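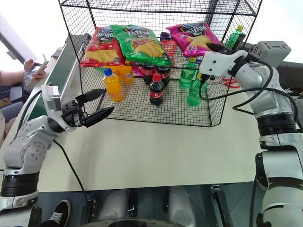
Snack and Drink Shelving at the Nurnthorpe Center
Gallery: The Wire Rack, Restocking and Arrangement

The Nurnthorpe Center operates a small refreshment point for visitors to its reading rooms and study areas. The refreshment point opened in February with one folding table and a cash tin, and it now serves over 500 visitors in a typical month. Stock is kept on tabletop wire racks supplied by Histent, a shelving firm that also fitted the storage room on the lower level of the building. Additional racks were obtained when the Bíró Reading Room was refurnished and its old display stands were given up.

This page forms part of the Center's record of its public areas. It is intended for staff who take on restocking duties and for partner institutions that have asked how the racks are arranged. Other pages in the series cover the coat area, the lending desk and the periodicals wall.

General arrangement

Each rack is an open-fronted piece of black wire mesh. Bagged goods go at the back or on the mesh level above, and bottles go on the floor of the rack, nearer the visitor. Bottles are grouped by flavor, beginning on the left with orange, then cola, then the green lemon-lime soda on the right. The same order is used on every rack in the building, so that a visitor who has learned one rack can find things on the others.

Chips are placed so that the front of the bag can be seen from the visitor's side. Three bags are the usual number for a rack of this size. A fourth bag tends to push the others forward over the caps of the bottles, and visitors have difficulty taking a bottle out without bringing a bag with it.

The inventory list for the refreshment point currently runs to 124 lines. Many of these are small items such as napkins, cup lids and price cards. Chips and bottled drinks account for 42 of the lines, and these are checked each morning before the reading rooms open.

Moving the chips

The bags are the least stable items on the rack. They slide on the mesh, they lean on one another, and a bag set upright in the morning is often lying flat by noon. Staff are asked to lift a bag by a lower corner or by the sealed top edge and to avoid pressing on the middle, where the contents break easily. A bag that has to be turned should be raised clear of the rack floor first. Dragging it across the wire can catch the wrapper.

Attention should also be given to small packages that slip behind or between the larger bags. They are hard to see from the front and are frequently missed in the morning check. When one is found, it should be brought forward or returned to the storage room. 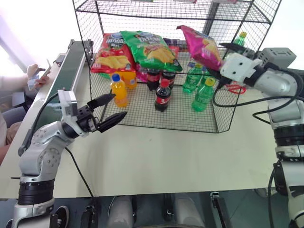 Chips along the back of the rack, with the magenta-pink bag tilted and partly raised. Orange, cola and lemon-lime bottles stand in front.

Colors and recognition

Many visitors choose by color before they read a label. The Center welcomes readers of many languages, and a good part of the stock carries labels printed in Chinese. The red, green and pink chip bags are easily told apart at a distance, and the same is true of the three kinds of soda. For this reason the price cards are printed with a colored band and a short name in English, and no attempt is made to translate the full label.

Price cards are kept in a shallow tray by the till and are clipped to the rack only during opening hours. The card set was prepared by the Fivus print workshop, which also produces the room signs. Replacement cards may be ordered through the front office. Please give the item number from the inventory list and the language required.

Spacing of the bottles

Small bottles are placed directly on the wire floor, without a tray or mat. The fine grid gives adequate support to a molded plastic base, although a bottle set down in haste may come to rest at a slight lean. Leaning bottles should be straightened when noticed. Those near the front edge should be dealt with first.

Bottles of one kind are kept close together, with a finger's width left between one kind and the next. Older stock is brought to the front at each restocking and newer stock is placed behind it. The use-by date is to be read from the bottle itself. Dates on the outer carton are not sufficient, as cartons are sometimes repacked in the storage room.

Bottles that do not fit are left off the rack and entered on the sheet as reserve stock. In the first full season the Center recorded 847 bottled drinks sold from the tabletop racks, the greater part of them cola. Orange was second. The lemon-lime soda sold slowly until the warmer months and then had to be reordered twice.

Orange and cola bottles on the mesh floor, with a pink and purple snack bag at the back of the rack: 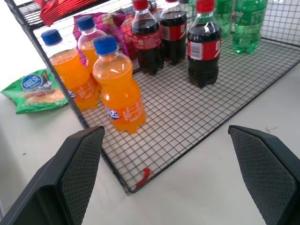

Care of the racks

The racks are wiped down weekly with a damp cloth and dried before any stock is returned. Abrasive pads must not be used, as they mark the coating on the wire. Sticky residue from a spilled drink collects where the wires cross and is best removed with a soft brush and warm water. The tabletop should be cleaned at the same time, including the area under the rack.

A rack with a bent or loose wire should be emptied and taken to the storage room. Histent will exchange a damaged panel on request, and the front office holds the order form. Until the replacement arrives, stock may be moved to the stands in the Bíró Reading Room, provided that the left-to-right order is kept.

Use of this page

Text and pictures may be reproduced by partner institutions for staff training. Requests for other uses should be sent in writing to the Nurnthorpe Center, Public Areas Section. The refreshment point is open from 9:30 a.m. until 4:45 p.m. whenever the reading rooms are in service.

Next gallery: The Periodicals Wall
Back to Public Areas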